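Pre-Shoot Stage Walkthrough: "Narwood," Season 2, Stage Block B

6 min read
166 shares | 43 comments

Filled in before the company call for the second production block. Status is OK, FIX (work can go on while it's corrected) or HOLD (area stays closed until cleared). Comments are from the walkthrough unless marked otherwise. The season is still set to stream on Flurik in December, so anything marked HOLD goes to the production office the same morning.

1. ACCESS AND EXITS

1.1 Exit doors open fully from inside: OK
Comment: All four tested. The north door sticks a little at the bottom but opens with one hand.

1.2 Exit signs lit: FIX
Comment: Sign over the loading door is dim. Battery ordered. Use the portable sign until it comes.

1.3 Perimeter lane clear, four feet wide: HOLD
Comment: Lighthouse set wall braces stick out into the lane on the east side. The art department moved the wall in for the long corridor take and did not move the braces. Either the wall goes back or the braces get rebuilt shorter. No crew on the east side until one or the other is done.
Follow-up, 2 p.m.: Braces rebuilt. Lane measured again. Cleared.

1.4 Call sheet shows the correct exit map: FIX
Comment: The map on the sheet is from season one and shows the old diner set. New map sent to the office.

2. STANDING SETS

2.1 Lighthouse stairs, treads and rail: OK
Comment: Rail is solid. Sixteen people is the posted limit for the upper platform, and that includes camera and sound. The finale has a crowd up there, so extras will need to be sent up in groups.

2.2 Town hall balcony: HOLD
Comment: Rail is scenic only and will not take weight. The script now has two actors leaning on it during the argument scene. It was dressed before that rewrite came in. Needs a steel insert. Do not rehearse on it, even at half speed.

2.3 Breakaway window stored apart from real glass: OK
Comment: Labeled on both sides of the crate.

2.4 Trapdoor, kitchen set: FIX
Comment: Latch works. Yellow edge tape is worn off. Retape before every setup and pull it only for the take.

3. ELECTRICAL AND LIGHTING

3.1 Cable runs covered at walkways: OK

3.2 Overhead fixtures have safety cables: FIX
Comment: 43 fixtures checked on the main grid. 2 had the safety cable looped but not clipped. Both corrected on the spot. Left as FIX so the rigging crew looks at the rest of that pipe again.

3.3 Distribution boxes off the floor and dry: OK
Comment: Rain effect is planned for the harbor scene. Boxes on that side must move to the west wall before the water is turned on.

3.4 Practical lamps on set tested: OK
Comment: The green desk lamp from the pilot has been rewired and has a new plug. It gets warm after twenty minutes. Switch it off between setups.

4. EFFECTS AND STUNTS

4.1 Fog fluid data sheet posted: OK
Comment: Posted at the stage door and in the makeup room.

4.2 Fog notice given a day ahead: FIX
Comment: Notice went to cast but not to the background performers. Send to everyone.

4.3 Wire rig inspection tag current: OK
Comment: Lozano Rigging tagged it this month. The tag covers the single-person drop only. If the double drop stays in episode seven, they have to come back and test it with the full load.

4.4 Landing pads checked for tears: FIX
Comment: One pad has a split seam. Taken out of use and marked with red tape. Replacement is in the truck.

4.5 Prop weapons locked and logged: OK
Comment: Log matches the cabinet. The harpoon is rubber, but it is logged with the others and should stay that way.

5. FIRE AND MEDICAL

5.1 Extinguishers charged and in place: OK

5.2 Flame-retardant certificates for drapes: HOLD
Comment: Certificates on file for the black drapes. None for the painted backdrop that came from the Hakham rental house. Backdrop stays rolled until we have paper. This pushes the dream sequence to later in the week.

5.3 Medic on site during stunt hours: OK

5.4 First aid kit stocked: OK
Comment: Eye wash expires soon. Replace at the next order.

6. CREW AREAS

6.1 Food kept off the working sets: FIX
Comment: Coffee cups on the lighthouse stairs. There is a table outside the stage for this.

6.2 Walkways in makeup and wardrobe clear: OK
Comment: Rack with the storm coats moved back against the wall.

6.3 Noise posted for the cannon scene: FIX
Comment: Ear protection is here. Sign is not.

6.4 Turnaround hours checked against last wrap: OK
Comment: Tight for the camera crew. If the balcony scene runs late, the next call has to move as well.

OPEN ITEMS CARRIED FORWARD

Balcony rail insert (2.2)
Backdrop certificates (5.2)
Double drop test, if still in the script (4.3)
New exit map on call sheet (1.4)

Next walkthrough is at 6 a.m. before the harbor setup. Water effects get their own sheet.

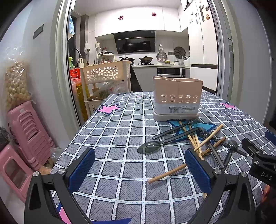 Can you add a line under 2.2 for the stairs leading up to the balcony? We worked on that set last block and the third step moved when two people were on it. It was reported at wrap and I don't see it anywhere on this list. If the rail is getting a steel insert, the set will be closed for a morning anyway, so the step could be done at the same time.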